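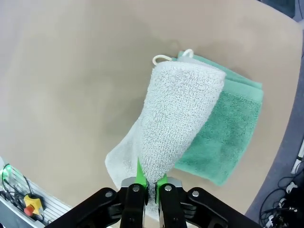

Grímur Nørgaard gets asked one thing more than any other: if a robot is only folding towels, why does it need rules at all? His answer is that a towel is soft but a robot arm is not. The arm has motors in it, and motors don't know when a finger is in the way.

Here are the main rules, in everyday words.

Know where the stop button is. An emergency stop is usually a big red button on a yellow base. Anyone may press it, even a visitor. You don't need to ask first, and you won't be in trouble if you press it by mistake.

Stay out of the robot's reach while it is moving. Every arm can only stretch so far. At Hunora the edge of that space is marked on the floor with coloured tape, and visitors stand 30 centimetres back from the tape.

Go slowly near people.
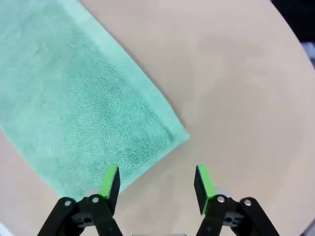
A robot can be set to a speed limit, just like a car near a school. The one at Hunora may move its hand no faster than 200 millimetres each second when a person is close by. It has a limit on squeezing too. Cloth doesn't need a hard pinch, so the grip is set low.

Keep the table tidy. Tools, cups and pencils stay off it, and long hair is tied back. Loose sleeves can catch, so they get rolled up or buttoned before anyone works beside a moving arm.

Take turns. Either the person has the towels or the robot has them — never both at once. The person says "hands in" before reaching over the table and "hands out" afterwards, and the operator keeps the robot still in between.
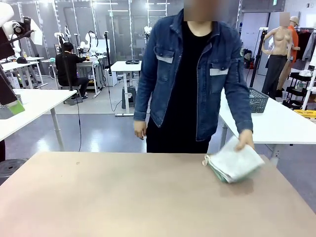

But what if the robot has already stopped by itself, asks a reader named Cudano, can I just reach in then? No. A robot that looks stopped may only be waiting for its next instruction. Check with the operator, and wait until you hear that the arm is locked.

The rules at Hunora are read out again every December, and new people read them on their first day.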